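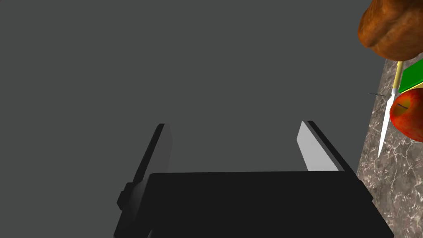
Trarnton recrute : rédacteur ou rédactrice de règles de bonne conduite pour robots de cuisine (simulation)

Un robot qui attrape un couteau par la lame n'enfreint aujourd'hui aucune règle chez nous, pour la simple raison que la règle n'est pas écrite. Nous cherchons la personne qui l'écrira, avec les 273 autres qui manquent au référentiel Barnelora.

Le poste
Vous rejoignez l'équipe « pratiques et conformité » de Mwende Athumani. Elle a hérité d'un document de 26 pages où le mot « prudemment » sert d'unité de mesure. Vous le remplacerez par des distances, des vitesses et des critères d'arrêt qu'un évaluateur puisse vérifier sans appeler l'auteur.

Vos journées
Relire des essais simulés de préhension sur plan de travail et noter les écarts au référentiel.
Rédiger des consignes pour les objets tranchants, les aliments et tout ce qui roule.
Trancher les litiges entre évaluateurs (une pomme effleurée est-elle une pomme touchée ? Le dossier est ouvert depuis juillet).
Tenir le registre des dérogations, en refuser la plupart, rester aimable.

Votre profil
Vous avez déjà rédigé des procédures que des gens ont suivies, au moins en partie. Vous connaissez les analyses de risques et lisez l'anglais technique. Savoir programmer est un plus – savoir dire non à ceux qui programment en est un autre. Aucun diplôme précis n'est exigé. En revanche, si vous écrivez « dans la mesure du possible » plus d'une fois par page, prévenez-nous.

Conditions
CDI à temps plein, 10 jours de télétravail par mois, période d'essai légale. Le café est correct. La salle de réunion Mekonnen est toujours prise, y compris quand elle est vide : une règle est à l'étude.

Candidater
Envoyez un CV et, à la place de la lettre de motivation, une règle de votre cru sur la façon dont un robot devrait poser un couteau. Une demi-page suffit. Indiquez la référence 1033 dans l'objet du message.

Annonce publiée le 16 mars 2024. Toutes les candidatures reçoivent une réponse, signée par un être humain.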